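Coats on the wooden rack: what stays and what goes

July 2020
By Halyna Stetsiuk

Summer is a good time to sort out coats, while they are not in daily use. At Visorley we started with the wooden clothes rack, which had not been cleared since January.
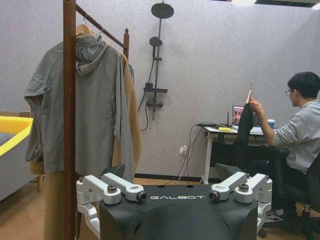
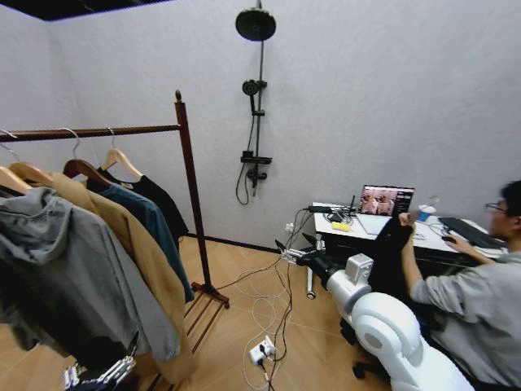
The rule is simple. A garment stays on the rack if someone will wear it in the next six weeks. Everything else gets brushed, checked for loose buttons and put away until fall.

Long coats need the most room. Hang them so the hem does not bunch up on the floor, and leave a gap on each side for air. Empty the pockets first – we found four bus tickets and a house key last time.

Hooded jackets keep their shape better on a wooden hanger than on a hook. Close the zipper or snaps halfway and pull the hood straight. Shirts can share the rail, but they crease quickly next to heavy coats, so move them to a closet if you have the space.

Wipe the rail with a dry cloth before anything goes back on. Spare hangers can be left in the box by the Moroz entrance. Please bring no more than five at a time.

Last updated: July 27

Recent items
Kallis reading room: new shelves
Storing blankets for the summer
Prunduvden swap table, what to bring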